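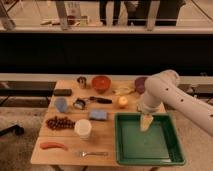 Shallow trays are the cheapest sorting tool I know, and I have used them in kitchens, sheds and one very bad caravan. The method is simple: everything comes out on to a table, the tray stays clear, and an item only goes into it once a decision has been made. The table here is pale wood, and the tray is a square green plastic one with raised rims, set at the right-hand side. Cups, the red bowl and the black-handled utensil stay on the wood until their turn. The rim matters more than the colour. Without one, anything round ends up on the floor, and with too high a one you stop seeing what is at the bottom.

I have been asked twice since May how I decide what goes where, so I will set it down properly. It is the same procedure I used for the move, when Cadi Bellis and I got through 17 boxes of kitchen odds and ends.

First, clear the table completely. Wipe it and let it dry. Any table will do, provided you can reach the back edge without leaning on things.

Second, tip out one box only. Spread the contents until nothing is on top of anything else. Stand the cups up if they will stand. Bowls go to the back, as they are tall enough to hide smaller things and light enough to get knocked off the front.

Third, work by use and ignore material. My early attempts grouped plastic with plastic and metal with metal, which looked neat and was no help at all at breakfast. A spoon belongs with the bowl it gets used with. A marker belongs with labels and tape, and should leave the kitchen.

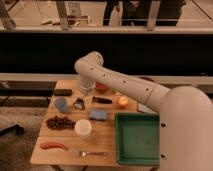

Mixed contents, still to be sorted: sponge, spoon, marker, paper cup and the rest. Green tray clear.

Small clumps are the slow part. Anything made of many little pieces should be gathered into a cup before you do anything else with it, or you will still be finding bits when you think you have finished. Paper cups are adequate for this but tip over easily. I keep a 400 ml Pestano beaker for the purpose — the straight-sided one, as the tapered version has the same fault as paper.

Play food gets its own pass. If there are children in the house it drifts in with the real thing, and a plastic sausage in the cutlery drawer takes up the space of several teaspoons. Adebayo Eze keeps his in a lidded Takska box by the back door. I tried the Bornow equivalent and the lid bowed within 2 weeks, so I have gone back to an open basket.

When the tray is full, stop and put its contents away before filling it again. I allow 5 minutes for each trayful. If it takes longer, the cupboards are the problem and further sorting will not fix them. Mine needed one more shelf, at a height that cleared the mugs, and after that the timing came right.

Sponges I throw out unless they are new. Osian Jenkins disagrees with me on this and boils his, and I have left that argument alone.

Next on the list is the drawer under the oven, which has a runner missing. I have ordered a replacement and will measure the old one again before it arrives.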